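# Sleeves and covers on shared arms: FAQ

Questions we keep getting at Zostton, answered by Griet Verschueren.
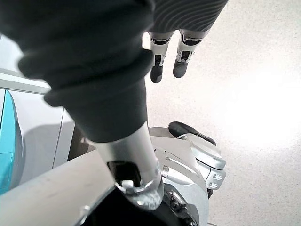 **Does a fabric sleeve count as a guard?**
No, whatever the supplier's leaflet hints. A sleeve keeps dust off and softens a scrape, and I have yet to see test results that persuade me it does more. Look at how the dark gray fabric bunches in thick folds on the forearm and then stops, leaving the metal wrist bare. Your risk assessment should treat that arm as uncovered.

**Can we raise the speed limit once sleeves are fitted?**
Wian Khumalo asked this in July and got the same answer. The limit stays where it is.

**How often do we check them?**
Every 34 running hours, and after any change of hand. Pull the cuff straight, look for snags, and move each joint through its full range by hand with the power off.

**The Urkitz checklist has 5 boxes for this. Isn't that enough?**
It's enough to show somebody owns a pen. Write down what you found and sign it.

**Who can approve a different sleeve?**
Gijs Van Acker or Inger Toft, in writing. "Claeys said it was fine" is not an approval.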